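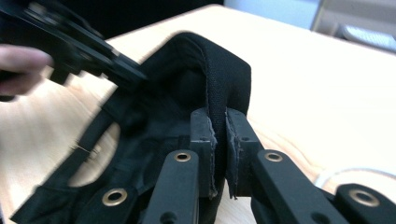

4.2 What the workers gained, and what they gave up

The case for the change at Ashworth rests on one claim: that people who used to handle goods by hand now teach machines to do it, and that this is better work. We doubt it is that simple. Tasks are recorded with hand-held grippers, one in each hand, and a session covers things any shop or packing room would know, from soft fabric gear to display fittings. Staff were told the job would draw on their skill. In our 18 interviews, most people described doing the same motion again and again in a way that suited the tool.

Kekeli Sarpong, who had packed orders for years before moving over, put it plainly: "My fingers know where a seam is. The gripper doesn't, so I go slower and pretend I'm it."
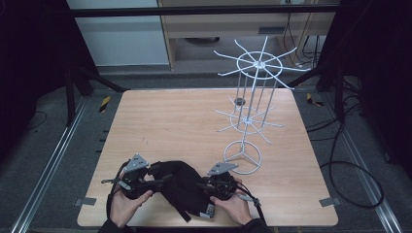
Figure 3. Two-handed gripper at a recording table with a white wire rotating rack. Metal clamps hold the tabletop at the two near corners.

Pay did not fall, and managers are right to say so. But the target set in August was 1,000 accepted recordings per person, and 217 of the first batch were turned down without a stated reason. Workers could not appeal. Under the old system a badly packed box came back with a note.

Kwame Acheampong, a shift lead, thought the complaints would fade once the team got used to the tools. They may. We only note that the firm's own survey asked about comfort and speed, and had no question on whether anyone expected to be needed when the recording was finished.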